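4. Setting up the Kodinis alert unit at a member's home

These steps are for council members and their staff. The office unit at Irnell is covered in section 3.

1. Charge the pendant until the light on the clip stays green. A full charge takes nearly 3 hours.
2. Plug in the base unit and wait for two short tones.
3. Press and hold PAIR on the base, then press the pendant once.
4. Enter the 6-digit member code from your enrollment letter.
5. Add your public meeting schedule under Events. Meetings held at someone's home must be entered by hand.

Note: Codes issued before July no longer work. Ask the Griketti desk for a new one.
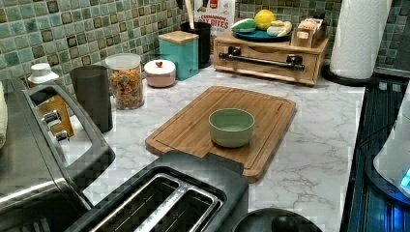 Choose a spot for the base unit where you can hear it from the front door and from the room you use for calls. Keep it at least 27 inches from large metal appliances. On a kitchen counter set up with a stainless-steel toaster oven at the left and a cutting board in the middle, the base should go well to the right of the board, clear of water and crumbs. Do not put it inside a cabinet.

6. Walk to each room with the pendant and press TEST. The base answers with one tone.
7. If a room gives no tone, move the base and repeat step 6.
8. Call the Griketti desk and ask for a live test - this is the only test that reaches an operator.

Caution: Pressing the pendant twice sends a real alert. If you do this by mistake, stay on the line and give your code word.

Caution: Do not share your member code with campaign workers. They can be added as contacts on page 17.

Members in the Ashour ward should use the updated contact list dated 28th December.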